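Baysal Hand-Held Gripper Pair – our open day notes

Product no. 2814
Sold as a pair, left and right
Spare pads: see the parts page

If you've been reading this shop for a while you know I don't like listing anything I haven't had in my own hands. So when Cekudwood, who build the Baysal grippers, put on an open day at their Devadley workshop on Wednesday, November 13, 2024, I shut up the store and drove over. I stayed way longer than I planned!

Yoon-hee Na ran the table I spent most of my time at. The job was a plain one – a tray, a bag from the grocery store, and a pair of grippers to move things with. She let the visitors watch a few rounds first and then asked who wanted a turn. I'm afraid I got my arm up before anyone else did.

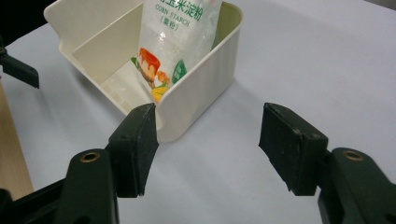
I'd used the older Cakcombe pair before, the one we stopped carrying in June, and my wrists used to complain after one afternoon. With the Baysal I was comfortable pretty fast. You hold one in each hand, you squeeze, the fingers come together, and after a while you quit thinking about your hands and just look at the thing you want to pick up. I fumbled my first few tries (Yoon-hee was very polite about it) and then it clicked.

Bags are what I'd wanted to see, because that's what people write in and ask me about. A box is easy. A bag full of powder sags and slides around and never has the same shape twice. Min-kyu Seok, who designs the fingers, told me to come in lower than feels natural and let the pads sit flat before squeezing. Good advice, and I'm passing it on to everybody who buys a set.
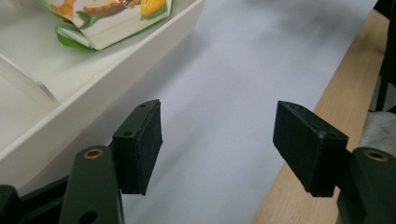

I asked him about wear too, as I get a lot of email on that. He said pads are meant to be used up and swapped, and that a scuffed edge is no reason to toss one. Look at the face of the pad instead. If it has gone shiny, or you can feel a dip with your thumb, it's time. Changing a pad took him a couple of minutes with a small screwdriver. It took me a lot longer, but I was talking the whole time. Dust is the other thing – wipe the pads with a barely damp cloth at the end of the day and let them dry before you put them back in the case.

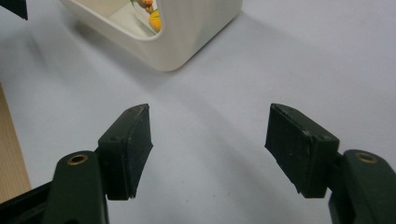 Fingers open over the tabletop, with the white container behind.

Jummai Uzor had the next table and she's the person to ask about setup. Her tip was to sort out your cables before you touch anything else. Give yourself plenty of slack at the wrist, because a short cable pulls on your hand all day and you'll blame the gripper for it. She also likes a low table and a chair without arms. I tried it standing up and then sitting down, and I'm with her, sitting is better for anything longer than a quick try.

Things I wasn't crazy about: the case is bulky, and the printed manual is thin. Seul-gi Hyun told me a longer one is being written, and I'll send it to everyone who has already ordered once I get it. Also, if you have small hands, ask me for the narrow grip. Same price, it just isn't the one we ship by default.

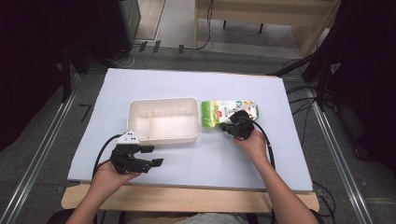 Two-handed work at the table: right gripper on the snack pouch, left one open by the tray.

We have 13 pairs coming in the first delivery and 3 of those are already spoken for. Orders go out within 7 working days. If you'd like to try before you buy, there's a demo pair on the counter at the store – come in any afternoon and ask for me or Kyung-hwa Shin. Bring your own bag of something if you like!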